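Home network tips: keeping the router and its gear secure
Updated April 2019

Most household routers are installed once and left on factory settings. The steps below apply to the Farus and Lesine units, and to most other makes with a browser-based admin page. Menu names vary.

1. Change the admin password
The password for the admin page is separate from the Wi-Fi password. Change both. Use a phrase of at least four unrelated words and write it in a notebook kept away from the router.

2. Update the firmware
Log in, open Maintenance, then Firmware. On the Farus 3316 the automatic check is off by default - turn it on. Don't cut power during an update. If the status light is still flashing after 7 minutes, leave it overnight before attempting a reset.

3. Turn off remote management
Unless you administer the router from outside the house, this setting should be disabled. Check it again after every firmware update, as some versions of the Lesine software restore the default.

4. Set up a guest network
Put televisions, printers, speakers and visitors' phones on the guest network. Keep computers holding tax or banking records on the main one. Enable client isolation if the option is offered.

5. Disable WPS and UPnP
WPS push-button pairing saves a minute and weakens the network. UPnP opens ports without asking. Some game consoles will complain; forward the ports they need by hand.

6. Organize the cables
Label both ends of each cable with masking tape and permanent marker. Coil any slack in wide loops and fasten with hook-and-loop strips. Plastic zip ties pulled tight can deform network cable. Keep drinks off any surface where equipment is open.

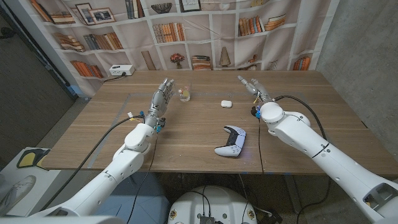

Wiring gathered at the wrists.

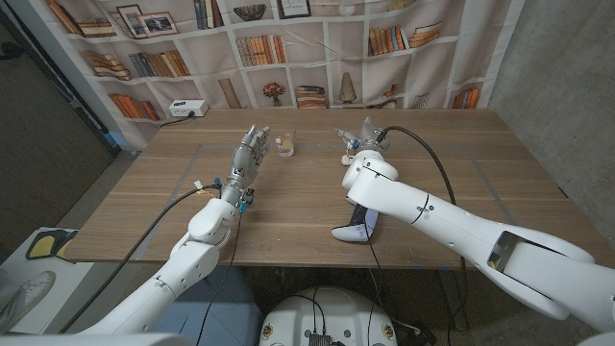

7. Back up the configuration
Export the settings file after each change and keep two copies, one on a USB stick. Greco and Skurkia routers will not read a file saved under a different firmware version, so put the version number in the file name.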